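Ticket 676 — Knob on marker block turns freely
Opened by: Shengli Guo
Product: Drinance upright block, white, with knob
Status: Waiting on part
Opened: September 10, 2022

Reported problem: The knob on top of the block can be turned by hand without much effort. It should stay put. We have 12 of these blocks on the Gellano shelf and this is the only one doing it. The label on the front is fine and does not need to be replaced.

Tried so far: Pressed the knob down and turned it clockwise until it stopped. It held overnight and was free again the next morning. Wiped the top face and the neck of the knob with a dry cloth, no change.
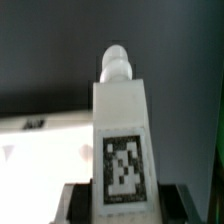 Block with knob, marker label on the front face.

Reply from Feng desk: Please don't glue it. Glue on the neck makes the knob impossible to swap later — we had to scrap one from the Arkow order that way. Check whether the knob lifts straight off when you pull.

Update, Shengli Guo: It lifts off with a firm pull. The peg underneath is worn on one side. I put it back on and moved the block to the end of the shelf.

Reply from Feng desk: Replacement knob requested, part 465. Keep the old one until the new one is fitted. Ticket stays open.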